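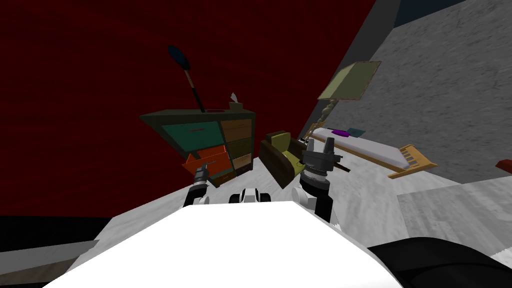 Bedroom set, drawer task

The orange drawer is open and both arms are forward. The view is from the robot's side of things, so its white body takes up the bottom of the picture.

About this gallery

This page belongs to the Rella project at Cordier. We are collecting examples of household tasks in simulation, and a learning system is trained on them. The bedroom is the first room to get a page. The kitchen will go up in November, once the cabinet hinges are fixed.

How the examples are made

An operator drives the robot through the task from start to finish. The simulator records the joint positions, the gripper commands and the rendered views. One run from reset to finish is one example. Ludivine Huet set up the rooms and Poppy Kershaw does most of the driving.

We set a target of 600 examples for the drawer task. A run that ends early is kept in a separate folder and doesn't go toward the target. Operators work in blocks and switch after each one, as driving two arms at once gets tiring and the motions get sloppy.

Notes on the room

Colors: Surfaces and furniture are given new colors and textures between batches. This batch has a deep red wall next to a gray concrete one, with a pale floor. The dresser mixes teal, orange and brown drawer fronts. We don't want the system to learn that a drawer is always the color of wood.

Furniture: Dresser, armchair, floor lamp, bed. The armchair is close enough to the dresser that the right arm has to be watched. Most of the bumps in our logs are with the chair. We left it where it is.

Small objects: Things are dropped onto the flat surfaces at reset. In this one there is a broom or long-handled brush standing up on the dresser, and a purple item and a teal one side by side on the mattress. None of them are part of the drawer task. They stay in the room so that the same layout can be used for pick-and-place later.

View: The view is tilted quite a bit. It is stored with each example exactly as rendered, and we don't straighten it afterward. Anyone using the pictures to check a layout should open the room file as well.

Labels

Every example gets a short sentence saying what the operator was asked to do, for instance "open the orange drawer." Poppy writes them and Ludivine checks them. The color in the sentence has to match the color in that batch, and this was wrong in 5 examples from our first week. Those were relabeled and put back.

We tried letting operators type their own sentences. The wording was more varied, but drawers were being called shelves and the armchair was a sofa half the time, so we went back to one writer.

Using the pictures

Pictures on this page can be used in talks and class handouts with credit to the Rella project. For the recordings themselves, write to Ludivine and say which room and which task you need.

Page last changed 21 Oct 2018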